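10월
글: 프라도브 히스토릭 레이싱 클럽 기술분과

데트데일 힐클라임 참가 차량 타이어 및 제동계 규정 변경 안내

다음 시즌 데트데일 힐클라임부터 히스토릭 싱글시터 클래스의 타이어 규정이 바뀐다. 지금까지는 컴파운드 제한 없이 당시 규격의 폭과 림 지름만 맞추면 출전할 수 있었으나, 앞으로는 클럽 지정 목록에 오른 크로스플라이 타이어만 허용한다. 래디얼 타이어를 장착한 차량은 검차를 통과하더라도 기록이 공인되지 않으며 전시 주행으로만 처리한다.

변경 사유는 하중이다. 올해 접수된 검차 기록 79건을 검토한 결과, 후륜 허브 베어링과 하부 위시본 마운트의 마모가 접지력이 높은 최신 컴파운드를 쓴 차량에 몰려 있었다. 원설계 당시의 횡하중을 넘는 조건에서 반복 주행한 것이 원인으로 판단된다. 이 가운데 27건은 마운트 재용접 또는 부싱 교체 권고를 받았다. 해당 차주는 작업 내역서를 시즌 첫 검차 때 제출해야 한다.

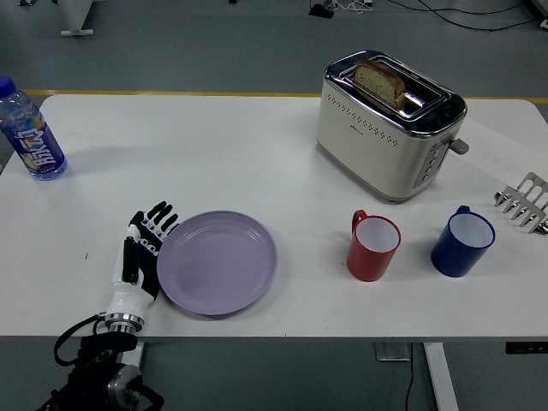

제동계 점검 항목도 2개 늘어난다. 첫째, 마스터 실린더 푸시로드의 유격을 검차장에서 직접 측정한다. 페달을 완전히 놓은 상태에서 유격이 없으면 잔압이 남아 캘리퍼가 끌리므로 현장에서 조정한 뒤 재검을 받아야 한다. 둘째, 전후 밸런스 바의 잠금 너트에 안전선을 체결한다. 나일론 너트만으로 고정한 차량은 불합격이다.

브레이크액은 개봉일을 용기에 적어 검차장에 가져온다. 실리콘계(DOT 5)를 쓰는 차량은 리저버 뚜껑에 표기가 있어야 한다. 글리콜계와 섞어 쓴 흔적이 있으면 전량 배출과 세척 후에만 출전할 수 있다.

프롤리 비행장 시험 주행은 예년과 같은 방식으로 진행한다. 오전에는 정지 출발 구간, 오후에는 연속 주행 구간을 운영하며 한 조의 출전 대수는 최대 28대다. 소음 측정은 배기구에서 45도 방향으로 하며 기준치는 종전과 같다. 측정값이 기준을 넘은 차량은 보조 소음기를 달고 한 차례 더 측정할 수 있다. 보조 소음기는 각자 준비한다.

니샤드 코스의 노면 보수는 두 번째 헤어핀 안쪽까지 끝났고, 출구 쪽 배수로 덮개는 아직 교체 전이다. 차고가 낮은 차량은 연석을 밟지 않는 라인으로 주행할 것을 권한다. 공사 일정이 확정되면 다음 호에 싣는다.

지정 타이어 목록은 클럽 사무실에 비치되어 있으며 우편으로도 받아볼 수 있다. 목록에 없는 규격을 쓰는 차량은 림 폭, 림 지름, 차량 중량, 섀시 번호를 적어 기술분과에 예외 승인을 신청한다. 승인서는 해당 시즌에만 유효하고, 차량을 양도하면 새 차주가 다시 신청해야 한다.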